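Jeswood Social List — archive
Print this message | E-mail this message

Subject: Re: Snack box, state of
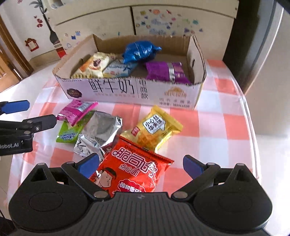
RE: SNACK BOX, STATE OF

On Sat 5 May, Huệ Đoàn wrote:
> Could whoever has the snack box please tidy it before the Graltley
> trip? Last time it was one squashed muesli bar and a receipt. Also,
> can we have a proper box this year? The Løken tin has lost its lid
> and smells of sardines.

Huệ,

The box is in hand. It used to hold fresh milk, so it comes with a slot at each end for your fingers and better lettering than anything we could have managed with a texta. One back corner is coming apart in layers. I've offered it tape and will follow through when I find the tape.

Packing has begun, in the sense that four packets are in and the rest are on the checked tablecloth waiting to be judged. My system is puffy things on top, flat things down the sides, and nothing crushable under anything Fudov bakes. The shiny blue one is mostly air and has already claimed the middle. The pink one is lying face down on the green one and can stay there until I decide which of them is coming.

There are 18 of us on the bus, so please bring a packet of your own favourite as well. No chocolate — you'll remember the upholstery in January. No nuts either, and no durian wafers, Fudov.

Drop-offs at mine any evening after tea. If I'm out, leave them on the porch, up high, away from the dog.

Manju Nishad

Comments (3)

Fudov: The wafers were sealed.

Huệ Đoàn: They were sealed until Graltley, Fudov. Manju, I have tape. What colour is the corner?

Manju Nishad: Cardboard colour. Bring the wide roll.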